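Still waiting for the robot that does the washing-up

The dishwasher in the staff kitchen at Plenia's warehouse in Kirkeck holds 40 mugs. Someone has to fill it at four in the afternoon and someone has to empty it the next morning, and so far that someone is always a person.

It is a small job, but it is the sort of job people mean when they ask when the robots are coming. Machines have welded cars and stacked pallets for decades. Those tasks are the same every time. A kitchen is different every time, and a cup may be soft, slippery, full or lying on its side.

Modise, a firm that tests equipment for care homes and canteens, has spent 5 months on this question. Its list of trials covers folding, wiping, sorting and serving drinks, and it has logged 2421 attempts. Folding towels went better than expected. Wiping was patchy. Drinks were the hardest, as a paper cup gives way under a firm grip and slides out of a weak one.

Pouring adds a second problem. The weight of the container changes as it empties, and the arm has to tip it further as it goes. People do this while talking to somebody else.

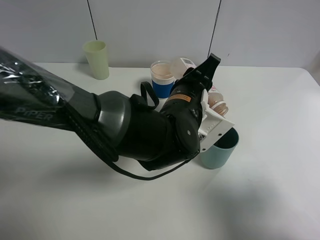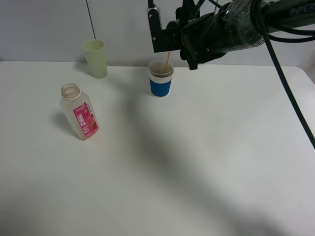
Speed is the other sticking point. The care home in Plelov that was offered a trial place turned it down in March. Its manager wanted a machine that could serve tea to a full dining room, and was told to expect 2 cups in the time a member of staff would serve a whole table.

Prices are falling – an arm of this size now costs less than a small van – and the software improves with each round of trials. Modise plans to go back to Plelov when it has something quicker to show. The Kirkeck warehouse has kept its rota on the fridge door.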